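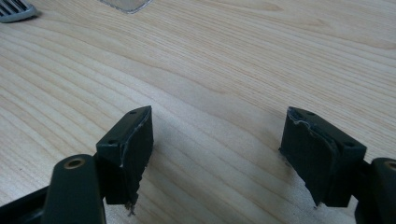

**Subject:** Re: [lavdale-build] finger pads again, plus a question on bushings

Hi all,

Sorry for the slow reply, I've been under the bench more than at it. I'm answering the pad message inline and then going off on my own stuff, so skip down if you only care about the linkage.

> I've read your last couple of posts on the hand-held gripper and I'm about to start mine from the same Rutkowska drawings. Before I cut anything I'd like to know how the finger pads have held up. The drawings call for a rubber skin glued to the inner face of a printed block and that's all they say. No glue, no thickness, no word on what to do at the edges.
>
> Mine will be used for small household things, mostly stuff with handles. I don't need it strong, I need it not to let things slide.

How have they held up? Well, they're a mess! I'd been telling myself they were a bit scruffy, and then I put the thing down on the table under a decent light and had a proper look. The skin has split along the top edge of both pads, with a whitish ragged line where it has started to come away from the block. The left one is worse. There's a torn bit hanging off the bottom of it that I keep meaning to trim and keep not trimming, and the right one has its own little frayed tip.

The blocks themselves are fine, and so are the screw holes. I printed them thick (I always print things thick, ask anyone who has borrowed my filament) and I can't find a crack anywhere. So if you're wondering which part to spend your worrying on, it's all in the skin and what you stick it down with.

My skin is 2 mm rubber sheet from the Skurkholm offcut bin. I used the Dotum contact glue from the shared cabinet, one thin coat on each side, waited until it went tacky, pressed it in the small vise overnight. That felt like plenty. The first edge lifted at 129 closes by my tally sheet, and it was an edge I'd cut with scissors. The edges I cut with a fresh blade against a steel ruler lasted a good deal longer. I don't want to make a law out of one pair of pads, but I'd never use scissors on it again.

> Did you wrap the rubber over the top of the block or stop it flush? The drawing looks flush to me but it's so small I can't tell.

Flush. I read it the same way you did, and I now think flush is the wrong call for our kind of use. When you come down on something flat on a table, the ends of the fingers touch the table before they touch the thing. Do that all afternoon and the rubber gets rubbed right at its weakest point, which is the raw edge. Same at the top, where my thumb goes when I'm picking the gripper up the lazy way instead of by the handle.

For the next pair I'm going to wrap. Cut the sheet 8 mm longer than the face, fold the extra over the top and hold it with a little plate under the existing screws, so glue isn't doing all the work. I've mocked it up in cardboard and it goes around the corner fine if you round the corner first. A sharp corner on the print made the cardboard bulge, and I'd expect rubber to do the same, only with more attitude.

At the bottom end I'm less sure. Wrapping there makes the tip fatter, and a fat tip won't get under anything thin. I might stop the rubber short and leave a bare lip of plastic to take the rubbing. If somebody has tried that, please shout.

> What are you testing with? I was going to use blocks of wood but I worry they're too easy.

They are too easy! I did wood blocks for ages and got very pleased with myself. Then I started raiding the house, and the item that has taught me the most is a toothbrush.

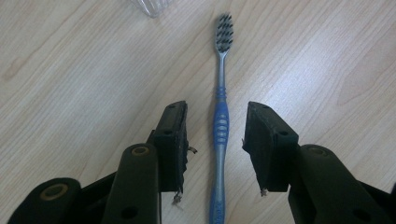 **Gwen Pardoe**
*Bench keyholder and list moderator, Lavdale Shared Workshop*

(Yes, my signature block has landed in the middle of the message again. The mail program does it whenever I paste, and I've given up fighting it. Carry on reading.)

So, the toothbrush. It's a good test piece for reasons I didn't see until I'd been at it a while. The neck is slim smooth plastic, the grip is blue and rubbery with ridges running across it, and then the bottom of the handle is different again. You get several surfaces and several widths on one object, and you can choose which one to be mean to your pads with. Line the fingers up on the ridges and even my wrecked skins have something to bite on. Go up to the neck and it's a different story: if the two faces aren't parallel the brush turns as you lift, and down goes the head end.

The turning is what I'd look at first on your build. I blamed the rubber for weeks. I cleaned it, I roughed it up with sandpaper (please don't, it's one reason mine looks the way it does, all that fluff along the edges) and I tried a dusting of rosin, which was a terrible idea and went everywhere. Then I put a strip of paper between the fingers and closed them slowly, and it pinched at one end well before the other. The left finger was leaning. No rubber in the world is going to fix that.

A habit I've picked up: start with the fingers wide open over the piece, one on each side, and look at the gap on both sides before squeezing. If the piece isn't centered, one pad arrives first and shoves it along the table until the other catches up. For a brush that's no big deal. For a cup with something in it, I'd care more. I've gotten so used to nudging my wrist over to even up the gap that I do it without thinking now, and then someone else tries the gripper and wonders why it keeps pushing things around. Worth writing on your handle in marker, maybe.

> Last one. Are the bushings worth it? I could just drill the arms and run screws through.

Do the bushings. I ran my first arms with plain drilled holes and the slop was awful. Every joint in the linkage adds a bit and by the time you get to the fingertip it wags like a tail. The brass-colored ones I've got in the arms now were a tight push fit and took most of the wag out. Ream the hole by hand, go slow, and press them in with the vise and a scrap of wood on each side. I hammered my first one and it went in crooked, and then I had to print the arm again.

I have a question of my own on this. The pivot on the left side has started to squeak when it's nearly closed. It doesn't feel tight and I can't see any wear, but there's a definite squeak, and it goes away if I push the arm sideways with a finger. Is that the washer? I'm using nylon ones and they may be too thick for the gap. I'd love to hear from anyone who has run the Rutkowska linkage without washers, or with something thinner. I don't want to oil it, given how close it is to the rubber and how well the rubber is already coping without my help.

A few odds and ends while I've got you:

- The firmware for the motorized version is in the shared folder. It's 1,031 lines and a shameful amount of that is me arguing with myself in comments. The squeeze limit is set near the top, so change that before you power anything up with a finger in the way.
- I've put the rounded-corner pad in the same folder, marked as a draft. The screw holes are in the same places as on the old pad, so it should bolt straight on. I haven't printed it yet.
- Whoever has the small reamer, could it come back to the drawer by the drill press before July? I've been making do with a round file and my holes look like potatoes.
- The rest of the Skurkholm sheet is on the shelf over bench two. Help yourself, but leave me enough for two pads, please. I'll probably ruin the first one.

On wood blocks versus real things, my suggestion would be to keep one block for checking that the fingers close square, and do everything else with whatever's in your kitchen and bathroom drawers. A wooden spoon is nice. Scissors are horrible – all the weight at one end and a hinge in the middle. I haven't gotten a clean lift on a spoonful of anything yet, and I'm leaving that until the new skins are on.

Send a note when you've got your first arms printed and I'll bring mine over to your bench, so we can swap parts and see if my squeak follows the arm or stays with the pivot. I'm usually in until 9 p.m. and the kettle is next to the laser cutter now.

Gwen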